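We use cookies to remember your settings and to count visits. By continuing to read you accept this. Manage preferences

The second life of the shoebox

Annelies Dierckx keeps her father's letters in a shoebox, as he kept his mother's. The first box fell apart in the eighties. The one she uses now has been taped at every corner and has a rubber band round it, and she has no plans to replace it.

Most homes have at least one. Photographs go in them, and receipts, seed packets, chargers for phones that were thrown out long ago. Shops give them away with every pair, and a good share never reach the recycling.

Wim Kramer spent most of his working life selling shoes at Van der Linden, a family shop that closed in November. He remembers when customers asked to leave the box behind because it was a nuisance on the bus. Later they began to ask for spare ones. Teachers came in at the end of the summer and took as many as they could carry.

"We never charged," he says. "They were only going to be flattened in the yard."

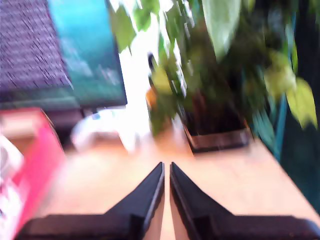
A pale wooden tabletop in bright light.

The plain box with a lift-off lid is the one people keep. Kramer thinks this is because it stacks, and because the lid can be written on and turned round when the contents change. Boxes with a hinged lid came in later. They are quicker for staff to open in the stockroom, but the fold is the first part to wear out.

Damage tends to follow the same pattern. The printed outer layer lifts at the edges, then the corners go, and after that the box will no longer hold its shape under weight. Damp speeds all of this up. A box on a wardrobe shelf can last for decades, while the same box on a garage floor may not see out the winter.

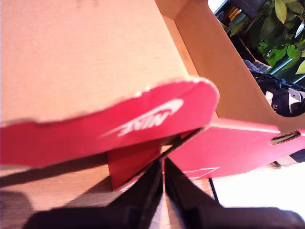 Torn printed card along the edge of a Nike lid.

Jasper Claeys repairs paper and card at Ollunell, a small workshop that takes in work from local archives. Much of what reaches him has spent years in shoeboxes. He does not tell people off for it. A closed box keeps out light and dust, and both do more harm to photographs than most owners expect.

His concern is with the card itself. Ordinary packaging board can contain acids, which pass slowly into whatever lies against it. Letters turn brown along the side nearest the wall of the box. Rubber bands are worse, he says, and so are metal paper clips, which rust and leave their outline on the page.

For anything that matters he suggests an inner folder of acid-free paper. It costs very little and the old box can stay in use around it. He also asks people to leave the original labels alone, even when they look ugly.

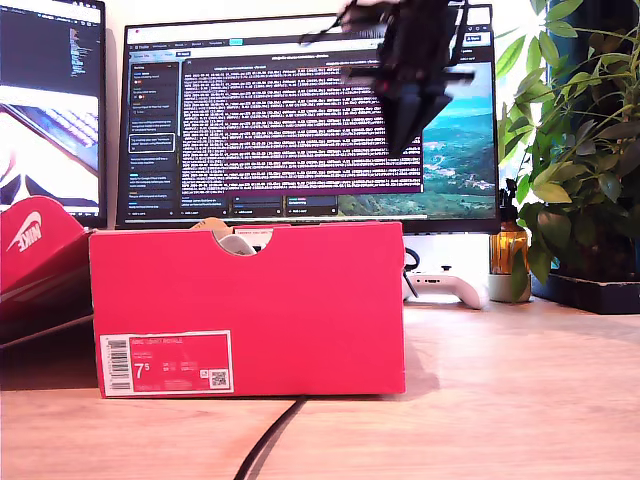
Labels have helped him more than once. A local history group brought him 200 loose photographs in 5 boxes, with no dates on any of them. Two of the boxes still carried the shop's name and a price in old money. That gave the group a starting point, and the clothes in the pictures did the rest.

Kumiko Uchida, who teaches a primary class in Idness, uses shoeboxes for model rooms. Each child cuts a window in one end and furnishes the inside with scraps. She has tried plastic tubs, but they crack when cut and glue will not stick to them. The finished rooms go home at the end of term, and she knows that many are back to being storage by the holidays. 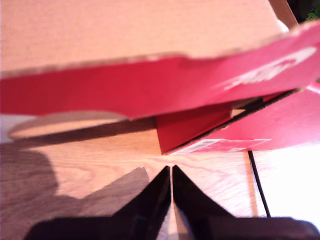 A red box with its lid up, showing the plain card underneath.

There are fewer to go round than there were. Some shoe sellers now post their goods in a padded bag, and others offer to keep the box at the till. Rigoberto Quintero, who designs packaging at Skima, says the firm has been asked for lighter board every year since he joined. Thin board saves on lorry space. It also sags if it is filled with anything heavier than shoes.

He keeps his own tax papers in a boot box from his student days. The board is thicker than anything he is now allowed to order.

Dierckx has started to read the letters in order, one or two each evening. Her grandmother's come first, in blue ink, mostly about the price of coal and who had been to visit. She has moved them into folders, as Claeys advised, and put the folders back in the box. The rubber band has gone, and she ties it with cotton tape now.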